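3.2 Vormachen per Fernsteuerung: Sternperlen auf der Schnur

Für die zweite Aufgabe wollte ich etwas, das beim Vormachen richtig nervt, und das ist mir wohl gelungen: sternförmige Perlen auf einer geflochtenen Schnur greifen.
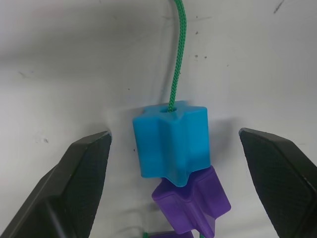
Abb. 4: Blick der Handgelenkkamera auf die aufgefädelten Perlen, Greifer geöffnet.

Gesteuert habe ich den Arm aus der Ferne, mit unserer Software Hustel und einem Handregler, und anfangs war ich darin wirklich miserabel! Ein Stern hat eben keine zwei schönen parallelen Flächen – je nachdem, wie er gedreht ist, erwischt man eine Zacke oder rutscht in eine Kerbe. Marius Mihăilă hat sich deutlich geschickter angestellt als ich (er dreht das Handgelenk schon beim Anfahren mit), und deshalb stammt der größere Teil der Daten von ihm. Zusammen haben wir 125 Durchgänge aufgezeichnet, davon gingen 114 ins Training. Den Rest habe ich aussortiert, meist wegen Verbindungsaussetzern.

Das Führen von Hand haben wir im März auch probiert. Fühlt sich viel natürlicher an, klar, aber meine Finger waren ständig im Kamerabild, und damit konnte das Modell später wenig anfangen. Auf den Vergleich beider Varianten komme ich in Abschnitt 4 zurück.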